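How a Computer Mouse Works

A computer mouse is an input device. This means it sends information into a computer. A screen does the opposite job and is called an output device. The mouse reports two kinds of information: how far it has moved across a desk, and which of its buttons is being pressed.

The name comes from the shape. Early mice had a small body and a long cable, and the cable looked like a tail. Many mice now have no cable, but the name has stayed the same.

The outside of a mouse

The top of a mouse is called the shell. It is usually made of plastic and is rounded so that the palm of the hand can rest on it. At the front there are normally two buttons, left and right. Between them is the scroll wheel.

The left button is used for choosing things. The right button usually opens a list of extra actions, called a menu. The scroll wheel moves a page up or down. On many mice the wheel can also be pressed, and then it works as a third button.

Underneath there are small smooth pads called feet. They are made of a slippery material so that the mouse slides easily. There is also a small opening, and behind this opening is the sensor.

How the sensor sees the desk

Older mice had a rubber ball underneath. When the mouse moved, the ball rolled and turned two rollers inside. One roller measured movement from side to side. The other measured movement forwards and backwards. Dust stuck to the ball and the rollers, so they had to be taken out and cleaned.

Most mice today are optical. "Optical" means that they work with light. An optical mouse contains a lamp, a lens and a sensor. The lamp is a very small one called an LED. It shines on the desk at a low angle. Even a desk that feels smooth has tiny bumps and marks, and the low light makes these throw tiny shadows. The lens collects the light that bounces back and directs it to the sensor.

The sensor is a simple camera. It takes more than a thousand pictures every second, and each picture covers a patch of desk smaller than a fingernail. A chip compares each picture with the one before. If the pattern of marks has shifted to the left, the chip works out that the mouse has moved to the right. It then sends two numbers to the computer. One number is the movement from side to side and the other is the movement forwards and backwards.

The computer adds these numbers to the position of the pointer. The pointer is then drawn in its new place on the screen.

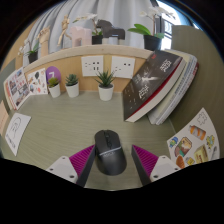

Some surfaces are better for this than others. A surface with a fine pattern or grain gives the sensor plenty of marks to compare. Clear glass is difficult, as most of the light passes straight through it. A mirror is also difficult, because it sends the light away in one direction and leaves very few shadows. A mouse mat solves both problems. A sheet of plain paper also works with most optical mice.

What happens in a click

Under each button there is a switch. Inside the switch is a thin strip of springy metal. When a finger presses the button, the strip bends until it suddenly snaps down and touches a metal contact. Electricity can now flow through the switch. The snap makes the clicking sound.

When the finger is lifted, the strip springs back and the flow of electricity stops. The chip in the mouse notices both changes and reports them to the computer. Two quick clicks in the same place are called a double click. The computer decides whether two clicks are close enough together in time to count as one double click. The gap allowed can be changed in the settings.

How the wheel counts

The scroll wheel turns on a short rod called an axle. In many mice the wheel has slots, and a beam of light shines through them. As the wheel turns, the beam is blocked and let through again and again. A detector counts these changes, and the chip works out how far the wheel has turned and in which direction. Other mice count with a small electrical part fixed to the axle. The little bumps that can be felt when the wheel turns are called steps.

Getting the message to the computer

A wired mouse sends its numbers along a cable. The same cable carries the electricity that the mouse needs. The plug on the end is normally a USB plug.

A wireless mouse sends its numbers by radio. It either talks to a small receiver plugged into the computer, or it uses a radio system called Bluetooth, which is built into most laptops. It has no cable to bring it electricity while it is working, so it needs a battery. To save power, a wireless mouse goes to sleep when it has not been moved for a while. Moving it or pressing a button wakes it up.

Try it: measuring your pointer

You will need a mouse, a ruler and a computer with a drawing program. Ask an adult before you change any settings.

Place the ruler flat on the desk and put the mouse beside it. Choose the pencil tool in the drawing program. Hold down the left button and move the mouse slowly along the ruler for 40 millimetres, then let go. Measure the line on the screen with the ruler and write the length down.

Do the same again, but move the mouse quickly. The second line may be longer, even though the mouse travelled the same distance. Many computers move the pointer further when the mouse is moving fast. This is called pointer acceleration. If the two lines are the same length, acceleration is probably switched off.

Halima Ojo's class at Emine Primary tried this in November. The longest line drawn was 112 millimetres and came from a fast movement.

Looking after a mouse

Unplug the mouse or switch it off before cleaning it. Wipe the shell and the feet with a soft cloth that is slightly damp. Use a dry cotton bud to remove dust from around the sensor opening. Do not push anything into it. Keep drinks and wet soil from plant pots away from the mouse, as water can damage the chip and the switches.

If the pointer jumps about, check the sensor opening for a hair or a crumb first. Then try the mouse on a different surface. If a wireless mouse stops working altogether, the battery may be flat.

Words to know

Axle: a rod that a wheel turns on.
Input device: a machine that sends information into a computer.
LED: a small lamp that uses very little electricity.
Optical: working with light.
Pointer: the arrow or other mark on the screen that the mouse controls.
Receiver: a part that picks up radio signals.
Sensor: a part that detects something, such as light or movement.

Text by Maxence Texier. Checked by Uldis Pētersons.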